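跨境汇款操作指南：从准备材料到核对到账

更新日期：2024-05-16

本文适用于首次向境外亲属汇款的个人用户，汇出方式为银行柜台电汇或持牌汇款机构转账。文中以一笔金额为3232元的家用汇款为例，机构名称用Okenov和Kopecký两家汇款公司代表两种收费结构。各国外汇管理规定不同，办理前应以当地监管部门公布的文本为准。

一、准备材料

汇款人需备有效身份证件、收款人姓名（须与其证件拼写完全一致）、收款账户号码、收款行识别代码和收款行地址。部分机构另要求填写汇款用途和双方关系。用途栏写“家庭生活费”即可，不要写“其他”，后者容易触发人工复核。

收款人姓名含变音符号时，按收款行登记的拼写填写。若系统不支持该字符，应事先询问收款行接受哪种替代写法，并在附言中保持一致。

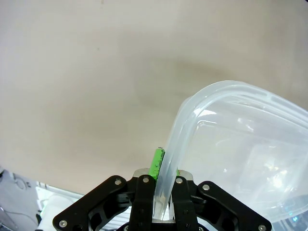 纸质凭证应从第一笔汇款起集中保存。需要留存的包括汇款申请书、收入证明复印件、机构出具的回单以及汇率确认页。存放用具没有特殊要求，透明的塑料食品保鲜盒就可以用，圆角、厚边的那种拿取方便，隔着盒壁也能大致辨认里面放的是哪一年的单据。热敏纸回单会褪色，应先复印再归档，复印件与原件放在一起。

二、比较总成本

汇款成本由两部分组成：明示手续费和汇率差。只看手续费会低估实际支出。

计算方法如下：
1. 查询当时的中间汇率，记录查询时间。
2. 用汇款本金乘以中间汇率，得到理论到账额。
3. 向机构索取实际到账额，要求包含中间行扣费。
4. 理论到账额减去实际到账额，折回本币，再加上另行收取的手续费，即为总成本。

以上述3232元为例。Okenov收取固定手续费40元，汇率按中间价执行，总成本为40元。Kopecký不收手续费，汇率差为2%，总成本为64.64元。金额为2000元时两者相等；低于此数，Kopecký较便宜，高于此数则选Okenov。若有中间行扣费，须分别计入后重新比较。

三、填写汇款申请

费用承担方式通常有三种：OUR由汇款人承担全部费用，SHA由双方分担，BEN由收款人承担。支付学费、房租等要求足额到账的款项时选OUR。普通家用汇款选SHA，但应提前告知收款人实收金额可能少于汇出金额。

附言栏使用英文或拼音，避免缩写。不要在附言中写入与用途无关的商品名或地名。曾有申请因附言含“Tetley”一词，被归为货物贸易付款并退回，补充说明后才重新受理。

四、提交与留痕

提交前逐字核对账户号码，建议由另一人朗读、本人对照。提交后索取交易参考号。柜台办理的，当场检查回单上的币种、金额和起息日；线上办理的，保存确认页，不要只依赖短信通知。

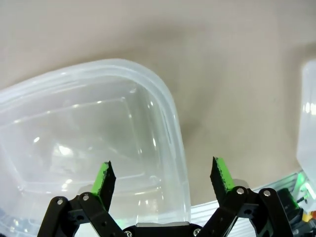
五、核对到账

到账时间取决于收款国银行工作日和中间行数量。超过机构承诺时限仍未到账的，按以下顺序处理：
1. 请收款人核实账户状态，确认账户未被冻结或注销。
2. 凭交易参考号向汇出机构申请查询，索取电文副本。
3. 电文显示已入账的，由收款人持副本向收款行交涉。
4. 电文显示退回的，确认退款金额及所扣费用，更正信息后重新提交。

六、常见错误

拆分汇款。为规避申报而将一笔款项拆成多笔，在多数国家属违规行为，每笔还会重复产生固定手续费。

使用他人账户代收。代收会使资金关系与申报用途不符，后续查询也只能由账户持有人提出。

忽略年度限额。限额通常按自然年累计，且不同渠道合并计算。每年10月起应核对一次剩余额度，年底有大额支出计划的，提前向机构确认办理截止日。

七、登记表格式

建议用电子表格逐笔登记，列项为：日期、机构、参考号、汇出金额、手续费、执行汇率、中间汇率、实际到账额、到账日期。如通过Oris一类代理网点办理，另加一列记录网点编号，查询时需要提供。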